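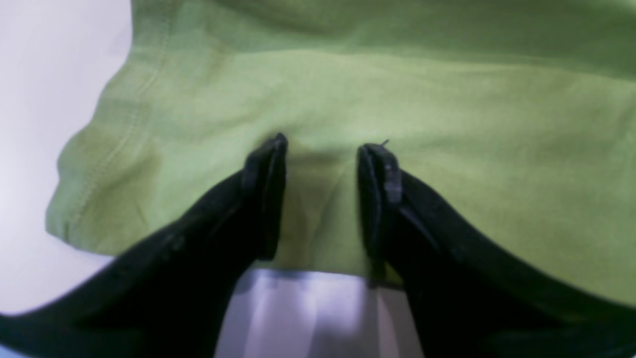

Gripper fingers at the edge of a green knit garment

How to Budget for a Two-Arm Garment Folding Station
By Paweena Klinhom
Updated 2/28/23

This guide covers planning a bench station that handles clothing with two small arms. It assumes you have a room, a power outlet and a purchasing process, and that you need a list of costs before July.

Step 1: Write down the garments first

List every garment type the station will handle, with its longest dimension laid flat. Knit tops and woven trousers should be on separate lines. Knits stretch and curl at the hem, so they drive the choice of fingertip. Trousers drive the reach. Two arms that can each cover half a table may still fail to hold a waistband and a hem at the same time.

Step 2: Price the arms as a pair

Ask for one quote that includes both arms, both grippers, mounts, cables and a controller. We requested quotes from Nillon and Schumacher. The Nillon quote left out the mounts, and the Schumacher quote left out the spare motor. Add the missing lines yourself before comparing totals.

Check the working span with both grippers closed on cloth.
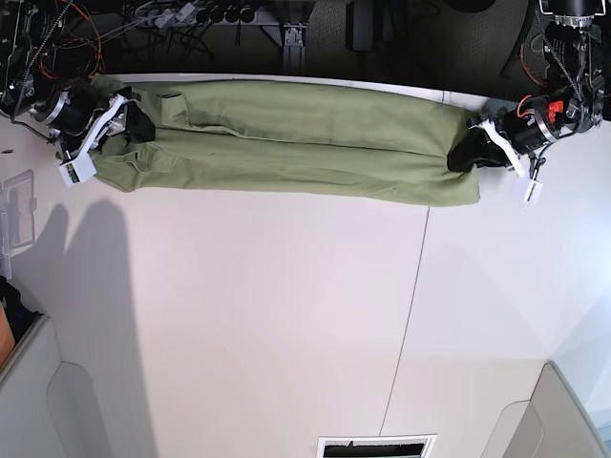 A garment held at both ends needs a straight line between the grippers and enough motor torque to keep it taut. Ask the supplier for the continuous torque figure – the peak figure is of little use for holding.

Step 3: Plan the table

A white top gives good contrast with most clothing but shows strong shadows. If the top comes in two panels, check that the joint is flush, or fingertips will catch on it. Budget for lighting at this stage. We set aside $1000 for the top and lights together and did not exceed it.

Step 4: Budget for cameras and cabling

Each wrist camera needs its own cable run and strain relief. Order cable 17 inches longer than the arm at full reach. Put the power strip on its own line in the budget, along with cable clips and sleeves. These are cheap items that hold up an installation when they are missing.

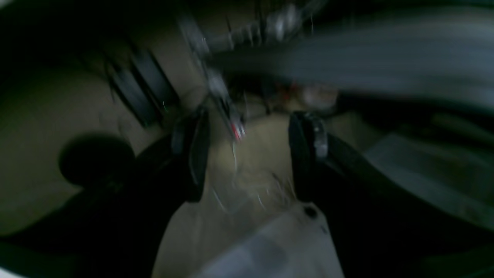
Step 5: Set a consumables line

Fingertip pads wear and collect fibers. Our supplier, Guredard, sells pads in packs of seven. Plan on one pack per arm for the first quarter, then adjust from your own log. Include lens wipes and a lint brush.

Step 6: Add delivery and setup

The Flirko controller had a lead time of 37 days. Place that order first. Allow two working days for mounting and calibration, and charge staff time to the project so that the next budget starts from a real number.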